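3.2 Coding of recap and confrontation segments

Episodes were coded from broadcast recordings of three unscripted family series, referred to by their working titles Poltano, Plosow and Eynon. All three follow young parents over a season of filming and rely on the same basic unit: a domestic segment in which one parent reports a problem to a relative or friend, followed by a studio interview in which the problem is restated. We call the first part the report and the second the restatement. A segment was included only if both parts were present in the same episode. This left 70 segments, of which 35 came from Poltano, the longest running of the three.

Each segment was transcribed in full and divided into turns. Turns were coded for speaker, addressee, topic and tense. Custody, housing, money and paternity were treated as separate topics even where they overlapped, and a turn could carry up to two topic codes. Voice-over was coded as a turn by the cast member whose voice is heard. On-screen captions were recorded but left out of the turn counts, as Plosow uses them far more often than the other two series.
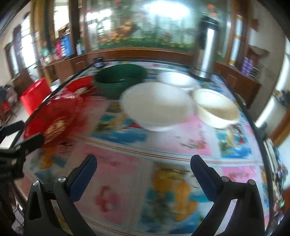 Figure 2. Table with printed cloth and red basin.

The restatement was then compared with the report line by line. A claim was marked as kept if the restatement repeated its content in any wording, as softened if a hedge or a concession was added, and as raised if the restatement assigned blame that the report did not. Claims that appeared only in the restatement were marked as new. New claims were common in segments about an absent father, where the interviewer's question is usually removed and the cast member's answer has to supply the background that a viewer would otherwise lack.

Coding was done by the first author. A second coder, Tuấn Lý, worked through a subset of the Eynon segments without access to the first set of codes. Most disagreements concerned the line between kept and softened, especially for turns ending in "I guess" or "or whatever." We settled these by treating such endings as softening only when they did not also occur in the report. The rule was applied to the full set and the earlier codes were revised to match.

Two limits should be noted. The Baltivham archive holds the episodes as aired, so the order in which the two parts were filmed cannot be recovered. A restatement may have been recorded months after the report it follows on screen. We therefore make no claim about changes in a speaker's view over time, and the terms softened and raised refer only to the edited sequence. Reunion specials follow a different format and are taken up in Section 5.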